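Shared Kitchens and Food Waste: What Gets Thrown Out and Why
Group 2 final report, June 11, 2022
Solange Ross, Bent Ketilsson, Sólveig Juhl

Intro

Everyone who has lived in a share house knows the fridge problem. Three bags of spinach, all going to slime, because three people did a shop on the same day. Our question: do people in shared kitchens waste food because they buy too much, or because they lose track of whose it is? We picked one building, Skarkunum, mostly because Sólveig lives there and could get us in the door.

Method

Ran for 17 days in May. Residents on two floors put food scraps in a green bin and anything that could of been eaten in a grey bin. Bent weighed the grey bin each evening on a kitchen scale from Gunnlaugsson (the hardware place, not the bakery). We also put up a paper sheet for people to write what they tossed and why. Short interviews at the end, kitchen table, phone recorder, no names.

Peels, cores and coffee grounds not counted. Bread crusts were an argument. Ended up counting them.

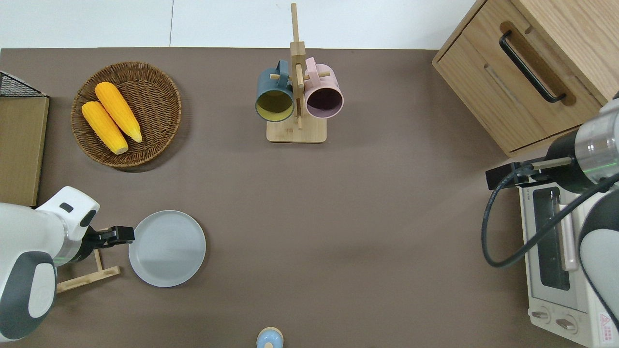 Fresh veg and bread were the worst, which matches the readings from week 3. Total for the grey bin was 139 items on the sheets. Heaviest single evening was 700 grams, a Sunday, end of a long weekend when a lot of people had gone home and left stuff behind. Leftovers in containers came next. Hardly any meat or cheese. One resident said "if it cost me more than a coffee I remember it's there."

Reasons given

"Forgot" was the most common by a fair way. Then "not sure it was mine". We had expected that one to be first. A few people wrote only a question mark, we left those out of the tally.

The labelled shelf on the upper floor did better than the unlabelled one downstairs. But the upper floor also has a bigger fridge so we can't say it was the labels. Should have swapped them halfway. Oddur Vídalín (our tutor) flagged this in the draft and he is right.

Problems

Bin bag split on the second night, that weight is an estimate. Sheet went missing for a day and came back with a shopping list on it. People probably behaved better becuase they knew we were looking. Also we only have one building, so no big claims.

What we'd do next

Try a "eat this first" shelf with no names at all, anyone can take from it. Three of the people we interviewed asked for this without us bringing it up. Longer run, at least one exam period in it, since everyone's cooking falls apart then. Put the scale somewhere with a power point.

Thanks to Bergþóra Thoroddsen for reading the interview questions and for the spare bin.

Raw sheets are in the appendix, page order is a bit off.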